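How Does a Robot Choose Its Fingers?

Your hand can hold an egg, a pencil or a heavy school bag. A robot has a harder time. Its "hand" is called a gripper, and it must be tested before we know which jobs it can do.

At the Ludora workshop, two robot arms share one table. Each arm has a gripper with black fingers. The testers like to begin with thin and bendy things, for example a strip you can see through. Clear things are hard for robots, as the cameras may look straight through them!

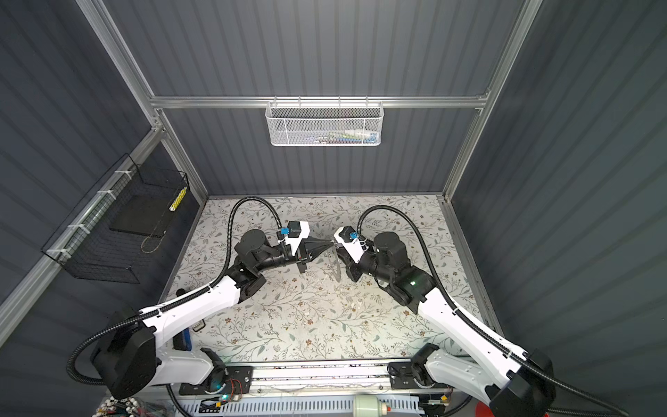 Two grippers meet over the table. The one on the right has the clear strip.

To make the test fair, every kind of finger gets the same jobs. One set is called Zetton and the other is called Skusberg. Each set must try 5 objects, and each object gets 20 tries. A grown-up writes down every drop in a notebook. If you change the fingers, you must not change the table, the light or the object. Otherwise you cannot know what made the difference.

Next come the very thin things. Try this at home: pick up a piece of string with two spoons. Now you know how the robot feels (if robots could feel).

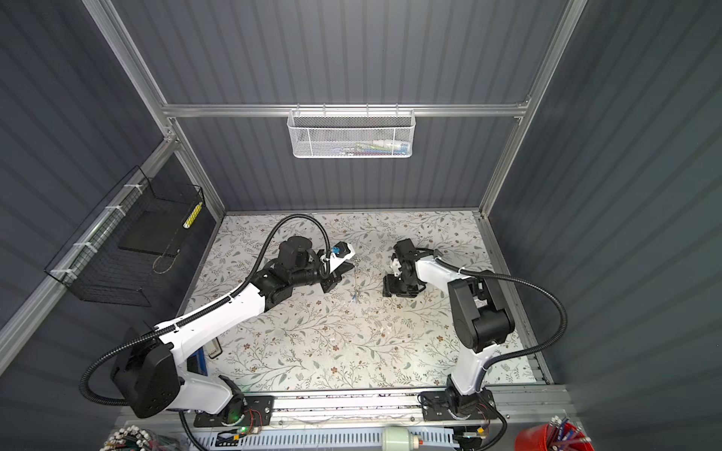
A thin, wire-like thing with a small blue tip stands between the two arms.

Look for the black tubes that make big loops over the arms. Why do you think they need to be so long? Bend your elbow while you hold a short ribbon from your shoulder to your wrist, then try with a longer one.

New word: gripper. The part of a robot that takes hold of things.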